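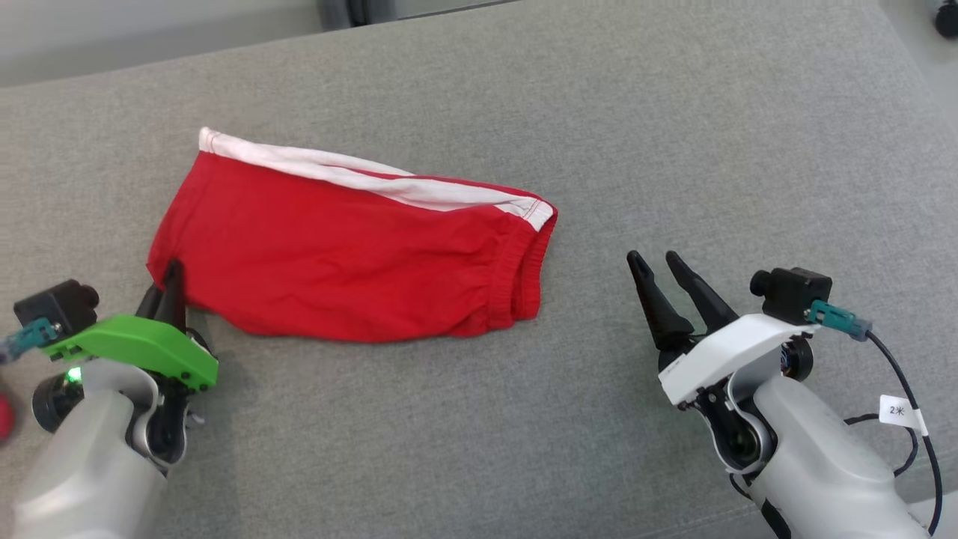 Pre-run check, Loncombe shed, two-arm folding build
Checked by: Ferenc Rácz

Bench cover flat: OK
Green bracket, left wrist: OK — screws nipped up, lovely and solid now!
White bracket, right wrist: OK
Teal camera plugs, both sides: OK, pushed fully home
Black cable, right arm: WATCH. Needs more slack at full reach
Finger pinch on trackies: OK, go gentle near the elastic cuffs
E-stop: OK, pressed 12 times, stopped every time. Brilliant!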